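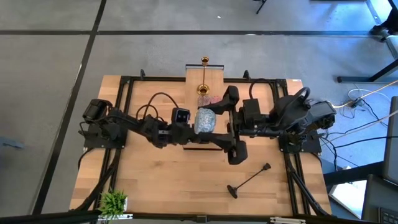 Two-arm table build, shop tips

Print this page | E-mail this page

Updated July 2024

Notes from our shared workshop build, started in April. Quick ones, no order.

Top first. Butcher block style wood top, sand it, oil it, leave it alone a week. Sticky top = everything drags.

Aluminum extrusion for the rig. Cut all the long pieces in one go, same stop on the saw. We didn't. Spent an evening shimming.

Buy more T-nuts than you think. Bag of 200 from Bralleck, gone before the second arm was on. They roll under things.

Square the corners BEFORE you hang the arms. Measure both diagonals. Ours was out 7 mm and the right arm never reached where the left one thought it was.

Cables: leave a big loop at every shoulder joint. Bend the arm all the way by hand, power off, and watch the loop. If it goes tight add slack. Velcro ties, no zip ties near a joint, they chew the jacket.

Label both ends of every cable. Masking tape is fine. Do it now not later.

Threadlocker on the base clamp screws, the blue kind. Check them agian after the first hour of running.

Practice handoffs with light junk. Wadded plastic, crumpled foil, stuff that gives. Glass and brass later, and slow.

Wrist camera lenses get greasy. Glasses cloth, no window spray.

Tape lines on the floor to mark where the table goes. Somebody will bump it. Line the legs back up and your saved positions are mostly still good.

Total so far $791 not counting the arms, $77 of that was brackets we ordered in teh wrong size. Stelham takes returns if the bag is sealed. Ours wasnt.

Next: a better stop switch, within reach from either side.

Print this page | E-mail this page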